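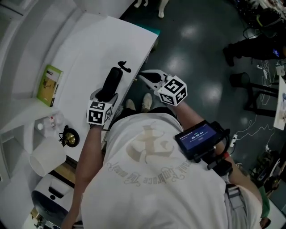
What goes on the table before a Punov tabletop session starts?

A product box and a few small items such as a bottle, set out on a bare white top under a person holding two hand-held grippers.

# Punov Tabletop Items

Data card, updated August 29, 2022

We use cookies to remember your settings. Accept Decline

Search this site Go

## Contents

- 441 item entries – boxes, bottles, small desk goods
- 145 table layouts
- one row per item, with size, main color and label color

Item names follow the Kisow list. Where Kisow has no name, the Correia one is used.

## Known gaps

Round items under an inch were entered as "small, other" until February. Most are still filed that way. Layouts from the Tirnano room have no table height.

## Use

Free for study and teaching. Keep this file with any copy.

Filed under: Datasets, Household Items, Tables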